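服务与辅助作业自动化讨论区 > 综合议题
主题:关于家庭整理及车间零散作业是否已具备机器承担条件的讨论
状态:开放回复

南浦设备管理科
发表于 2022年11月13日
楼主

各位同行:

我单位下属两类场所近期均提出自动化需求。一类为职工公寓,涉及房间地面整理、衣物归拢、小件物品收纳;另一类为装配车间,涉及料盒补充、散件归位、工位清扫。两份需求书由不同部门起草,措辞却十分接近,均写有“由机器完成日常整理工作”一语。

经初步审阅,我科认为该表述过于宽泛,无法据此编制采购技术要求,现就下列事项征求意见。

一、现阶段机器对上述两类作业的承担能力究竟达到何种程度,是否有单位掌握较长周期的运行记录。

二、家庭类作业与车间类作业在技术要求上是否可以合并编制。

三、验收时应以何种指标为准。供应方提供的材料普遍使用“抓取成功率”,我科对该指标能否反映实际使用效果存有疑问。

请回帖时尽量注明所依据的场所条件。涉及供应方商务信息的内容请勿在公开版面张贴。

Prostham厂区_工艺
2楼

就第二项先作答复。我厂区意见为不宜合并。

Prostham厂区自去年起在三号线试用Matei料盒补充单元,作业内容为:从周转架取下满盒,放入工位滑道,取回空盒。料盒规格统一,滑道位置固定,照明由厂区统一控制。在上述条件下,设备连续运行200个班次,期间人工介入记录共219条。其中多数介入与设备本体无关,主要为料盒放反、滑道内遗留扎带、周转架未推到位。

该作业可以认定为机器已能承担,前提是现场纪律得到执行。我厂区为此修订了周转架停放规定,并在地面加装了定位挡块。若将挡块及停放规定一并撤除,设备即无法按现有节拍工作。

公寓房间不存在“定位挡块”一说。住户将物品放于何处、以何种姿态放置,均无从规定。以车间数据推论家庭作业,依据不足。

长堤北
3楼

对2楼的结论部分同意,对推理过程有不同看法。

219条介入分布在200个班次中,平均每班超过一次。若按我单位标准,每班均需人员到场处理的设备不能称为“已能承担”,应归入“在人员配合下可运行”。两种表述对应的编制人数完全不同,请2楼予以说明。

Prostham厂区_工艺
4楼

答复3楼。每条介入由线上巡视人员顺带处理,未单独设岗。处理时间多数在一分钟以内。我厂区按“是否需要增加专职岗位”来判断能否承担,该口径在立项文件中已有明确规定。贵单位口径不同,可以理解。

另补充,人工补料时期同样存在料盒放反的情况,只是由补料人员当场改正,未形成记录。机器上线后此类问题才有了书面条目。比较两种方式时应注意这一差别。

长堤北
5楼

已阅。关于专职岗位的口径,我方保留意见。巡视人员的时间同样计入成本,一分钟以内的处理若打断了其他巡检项目,影响应另行核算。建议楼主在需求书中将“人员配合时间”单列一项,避免后续争议。

住区服务研究室
6楼

我研究室承担过Plurent项目的部分评估工作,对象为有人居住的住房,作业限于地面及低矮家具表面的小件物品归拢。现将可以公开的部分说明如下,供楼主参考。

评估共设1,118次单件任务,每次任务要求设备将一件指定物品放入指定容器。完成且无须人员再次处理的为576次。其余任务中,未能拿起、拿起后掉落、放入错误容器、放入后又被带出,各种情形均有发生。

需要特别指出,“放入后又被带出”在供应方原先提交的统计中被计为成功,理由是抓取及放置动作均已完成。评估组认为该理由不成立,对相关记录进行了重新判定。楼主对“抓取成功率”的疑问是有根据的。

从物品类别看,硬质、形状规则、表面不反光的物品结果较好。透明容器、毛绒制品、带绳带状部件的玩具、立放时容易倾倒的小纸盒,结果明显较差。布料下垂至地面并遮挡物品的情况,设备往往选择绕开,对应任务即按未完成处理。

西岭物业_运维
7楼

请教6楼:1,118次任务是否由同一型号设备完成?不同住房之间差异是否较大?若差异较大,总数的参考意义有限。

住区服务研究室
8楼

答复7楼:为同一型号设备,软件版本在评估期间固定。住房之间差异较大,陈设越接近样板间,结果越好。分户数据未获准公开,故此处仅列总数。贵方关于参考意义的提醒是恰当的,我研究室亦不主张将该总数直接写入任何采购文件。

Kenza Gaber
9楼

本人在Larnier从事作业分析工作,以下意见仅代表个人,不涉及本公司产品推介。

前面各楼讨论的多为设备侧数据。本人建议同时从作业侧入手,先将“整理”拆解为具体动作及判断,再逐项对照机器能力。许多需求书之所以难以落实,在于起草时默认执行者具备生活常识,而常识部分从未写成文字。

以沙发与床之间的地面收纳为例。收纳箱敞口,靠在沙发脚处,箱内有粉色玩具、玩具玉米和一罐横倒的棉签,箱前地毯上还有另一个玩具玉米和一个粉色小纸盒。人员到场后会立即形成一系列判断:玩具玉米应当归入箱内;棉签属于卫生用品,是否应与玩具同放需要核实;纸盒是包装还是待用物品,须看过才能决定。这些判断在人员而言不足一秒,在需求书中却需要逐条列明。

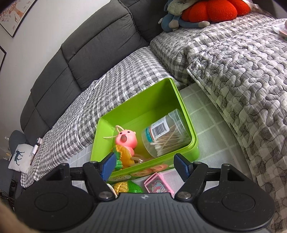 目前的机器可以在无人看管的情况下收拾一间普通住房的地面吗?

现阶段只能完成其中一部分。对于事先登记过、形状较规则且未被遮挡的物品,机器可以按指定位置归拢;对于柔软、透明、相互压叠或用途不明的物品,仍须安排人员检查和补做。

在上述答复基础上,本人将整理作业分为四个层次,供讨论。

第一层为位移,即将已知物品从一处移至另一处。现有设备在受控条件下可以承担,2楼所述料盒补充属于此层。

第二层为容纳,即将物品放入已有他物的容器。该层难点在于容器内状态随每次放置而改变。前一件物品的姿态决定了后一件能否放下,设备须具备调整已放物品的能力,至少须能判断“已放不下”并停止。多数供应方演示使用空容器,与实际条件有较大距离。

第三层为归属,即判断某物应放入哪一个容器,或者根本不应移动。棉签罐一类物品即属此例。该层错误的后果往往大于抓取失败,物品掉落尚可再拾,放错位置则住户可能长期找不到。

第四层为取舍,即判断某物是否应当丢弃。本人认为该层现阶段不应交由机器执行,亦不宜写入任何需求书。

楼主的两份需求书若按此拆分,车间部分大多落在第一层,公寓部分则横跨前三层。仅此一点即可支持分开编制的意见。

长堤北
10楼

9楼的分层有参考价值,但对第四层的结论过于绝对。车间内的废扎带、废标签、破损隔板均有明确的报废标准,机器依据标准作出取舍并无原则障碍,我单位的分拣工位已在执行。建议改为“无书面标准的取舍不应交由机器执行”。

Kenza Gaber
11楼

接受10楼修正。原文以住房为背景,表述时未作限定。车间内有书面报废标准的物品可单独处理。

仍请注意,标准的覆盖范围应定期核对。新物料上线而标准未更新时,设备会将其归入最接近的旧类别。该类错误不触发报警,通常要到下游缺料时才被发现。

北仓_第二装配
12楼

对6楼数据的解读,我方持不同意见,请各位指正。

576次完成、总数1,118次,超过半数。该结果是在有人居住的住房内取得,陈设未作统一,物品类别繁杂。三四年前同类设备在同类条件下几乎无法开展评估。仅以“未达到无人看管”作为衡量标准,容易使需求单位得出“不可用”的结论,进而错过可以分步实施的部分。

我方主张,公寓作业可采用机器先行、人员补做的方式。机器在住户外出期间完成能够完成的部分,人员到场后只处理剩余物品。即便只完成半数,人员劳动量亦有下降。

西岭物业_运维
13楼

12楼的方案我单位曾作过测算,结论并不乐观。

人员到场后,仍须将整个房间检查一遍,以确认哪些物品已处理、哪些未处理、哪些处理有误。检查时间与直接动手整理的时间相差不大。对小件物品而言,看见即可顺手放好,机器先行节省的只是弯腰和伸手的动作。若机器将部分物品放错,人员还须从容器中取出重放,总时间反有增加。

测算以我单位管理的小户型公寓为限,面积较大或走动距离较长的场所可能有所不同。

北仓_第二装配
14楼

感谢13楼提供实际测算。弯腰动作的减少对部分岗位仍有意义,我单位保洁岗位人员年龄普遍偏大,腰部不适的申报较为常见。该项收益在工时表中体现不出来,但在人员留用方面有所体现。是否值得为此投入设备,应由各单位自行权衡。

住区服务研究室
15楼

关于12楼对数据的解读,补充两点。

其一,半数完成的部分集中于较易处理的物品。剩余物品恰为人员处理时也需要多花时间的类别,例如缠绕的线缆、倒伏的瓶罐、与织物混在一起的小件。故完成任务数达到半数时,劳动量并未减少半数。

其二,13楼所述的检查时间问题,在Plurent项目中亦有反映。评估组曾要求设备在作业结束后提交未完成物品清单,并附位置。清单质量较好时,人员可直接前往相应位置,检查时间明显缩短。遗憾的是,设备对自身失误的识别能力有限,物品已经掉落而清单记为完成的情形不在少数。

由此看来,“知道自己没有做好”这一能力,在验收中应当占有相当权重。

Prostham厂区_工艺
16楼

对15楼第二点深表赞同。Matei单元在滑道末端设有到位检测,料盒未到位即停机报警。219条介入中绝大部分由设备自身报出。若无该检测,同样的问题会以缺料停线的形式出现,代价高出许多。

住房内难以加装此类检测,收纳容器又各不相同,只能依靠设备自身的视觉复核。复核动作需要额外时间,供应方在演示中往往将其关闭以缩短节拍。建议楼主在验收时要求复核功能全程开启,并在此状态下计时。

夹具室老周
17楼

从末端执行器的角度补充几句。

讨论多集中于识别和判断,夹持本身也远未解决。两指夹爪用于料盒没有困难,因料盒边沿就是按夹持设计的。生活用品没有为夹爪预留任何位置。横倒在箱内的圆罐,两指从上方进入,须避开箱壁及周围物品,夹紧时罐体又会滚动。人员会先用一根手指将其拨正再拿取,该动作在多数设备程序中没有对应项。

指面材料同样重要。过硬则打滑,过软则磨损快,且容易沾附织物纤维。我室测试过的软质指面在接触绒类制品后摩擦性能下降明显,须擦拭后方可恢复。请问各位的运行记录中是否将指面维护计入人工介入?

Prostham厂区_工艺
18楼

未计入。指面更换列入计划保养,与介入记录分开管理。17楼提醒的是一处统计缺口,我厂区将在下期记录中注明。

西岭物业_运维
19楼

我单位在试用期间未设指面维护项目,由运维人员发现打滑后自行擦拭,无书面记录。现已认识到该做法不妥。

南浦设备管理科
20楼

感谢各位提供意见。我科经内部讨论,拟对两份需求书作如下处理,请继续指正。

一、两份需求书分开编制。车间部分按位移及有书面标准的取舍两项分列;公寓部分暂以位移和容纳为限,归属判断由住户事先登记,未登记物品一律不移动。

二、“由机器完成日常整理工作”一语删除,改为按物品类别列表,每类注明允许的操作及不允许的操作。

三、验收指标以“完成后无须人员再次处理”为准,同时考核设备对未完成事项的自报情况。复核功能须全程开启。验收所用容器内应预先放有物品。

四、人员配合时间、指面维护时间单独列项。

另有一事请教。公寓部分若规定“未登记物品一律不移动”,实际可处理的物品可能所剩不多。Kenza Gaber女士及住区服务研究室对此有何建议?

Kenza Gaber
21楼

可考虑设置暂存容器。对无法确认归属但可以安全拿取的物品,统一放入暂存容器,由住户自行分拣。该做法将归属判断退回给人,同时地面得以清空,清洁设备可以通行。

须注意药品、证件、尖锐物品及儿童用品不宜进入同一暂存容器,相关禁止清单应在登记阶段由住户确认。

住区服务研究室
22楼

对21楼建议持保留态度。我研究室在入户访谈中了解到,部分住户对物品被集中堆放较为反感,认为比留在原处更难找寻。地面上的物品在外人看来杂乱,住户本人往往清楚其位置。暂存容器宜作为可选项,由住户按房间选择是否启用。

公寓内有幼儿的住户应单独对待。玩具的摆放随时变化,同一件物品上午属于收纳对象,下午可能正在使用。以“是否有人在场”作为启动条件较为稳妥,但仍不能排除住户希望第二天继续使用原有摆放的情况。

长堤北
23楼

我方认为21楼与22楼的意见可以并存,在需求书中写为两种工作模式即可。需要提醒的是,模式越多,验收项目越多,供应方报价随之上升。贵科应先确定预算范围,再决定模式数量。

就楼主最初提出的问题,我方的看法是:车间内条件固定的作业可以立项,并应将人员配合时间如实写入;公寓作业建议先选少量自愿住户试行,暂不全面铺开。12楼或有不同看法。

北仓_第二装配
24楼

对少量试行没有异议。我方仅要求试行方案写明扩大范围的条件,避免试行期满后因无判定依据而长期搁置。我单位此前有设备在试行状态下停放至今,原因即在于此。

夹具室老周
25楼

试行期间请保留失败过程的影像及夹爪受力数据。只记结果为“失败”,对改进夹具帮助甚少。须能分辨是未夹住、夹住后滑脱,还是夹持过程中碰到箱壁。影像涉及住户隐私,保存方式请贵科另行拟定。

南浦设备管理科
26楼

已收悉。暂存容器列为可选项,扩大范围的条件及失败过程记录一并写入试行方案。隐私部分将征求法务意见后另行发帖。

修订稿预计于次年2月在本版公布,届时请各位继续审阅。车间部分如有单位愿意提供料盒规格与滑道尺寸的对应资料,请通过站内信与我科联系。

Prostham厂区_工艺
27楼

料盒规格及滑道尺寸资料可以提供,已发站内信。其中隔板高度一项为旧版数据,新版待归档后补发。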